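Unit 12: Task phases and guard conditions for two-arm weighing
Course notes, Z. Zapata. Lab section: B. Pruvost

Last unit treated each arm as its own controller with its own clock. Weighing by scoop breaks that assumption. The arms share a workspace and a target mass, so the task layer has to hold a single state machine and hand out motion goals from it.

States used in the Cabral task layer: IDLE, GRASP_TOOL, FILL, TRANSFER, POUR, SETTLE, READ, DONE. Each transition has a guard. A guard is a pure function of the latest observation and may not command motion. If a guard needs the arm to move before it can be evaluated, add a state.

Two rules for guards:
Use the age of the observation as well as its value. Anything older than the control period fails the guard.
Give every state a timeout and a named exit. FAULT is a valid exit - "retry" is not, unless it has a counter.

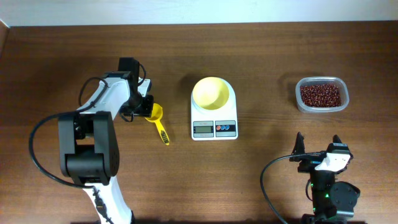
Grasp confirmation is the guard students get wrong most often. Finger position alone does not separate a held tool from a finger resting against it. With the left gripper directly against the rim of the yellow scoop and hiding part of it, a mask from this view comes back short on that side, and a fitted handle axis is safer than the mask centroid. Test GRASP_TOOL with motor current and the handle axis together.

READ should take its value from the scale driver. Do not run digit recognition on the display at this resolution.

Exercise: log 1629 is a Dronska replay that stalls in SETTLE. Find the guard responsible and rewrite it. Submit the diff and the new transition table.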